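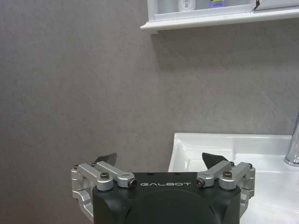 Feker Library Opens Its Evening Reading Rooms This December

The Feker Library is delighted to invite neighbors from Amell and Rusel to its new evening reading rooms, which open to everyone in December and will stay open until 9 p.m.

It has been a long road (longer than any of us expected when we first talked about it over soup!), and we are so grateful to the 659 households who wrote in with ideas, chair preferences and, in one case, a very good recipe for ginger cake. The 4 rooms hold 1548 books between them, with a generous shelf of large-print novels and a corner for picture books, so parents coming straight from work can bring the little ones along.

"People kept telling us they wanted somewhere warm and quiet to sit after supper," said Siwan Voyle, head librarian. "I hope they'll come in, take their coats off and stay as long as they like."

Tea will be served by the Kongkaew bakery on opening night, and the first 99 visitors will receive a cloth book bag. Entry is free, and no library card is needed to read on site. Cards can be picked up at the front desk.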